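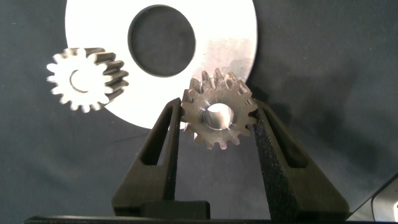
February, just gone four. Back on the oil question for the Kornen gearbox, which has been whining again (only above 3000 rpm, of course!). Kalliopi Karras reckons the Troser grease is too thick for it and I'm coming round to her view. Spur gears like the small grey metal one, with its slightly scuffed face and that bright bore, don't ask for much, but they do want something that gets between the teeth. So I've drained the lot and put in 64 ml of the thin stuff.

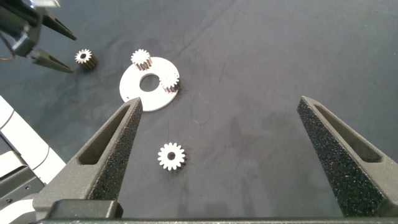 Ran it up slowly after that, 200 rpm at a time, and the whine came in later and a fair bit softer – lovely! Still not gone though. Want to try the Peixoto oil next if there's any left in the tin. Must ask Kalliopi.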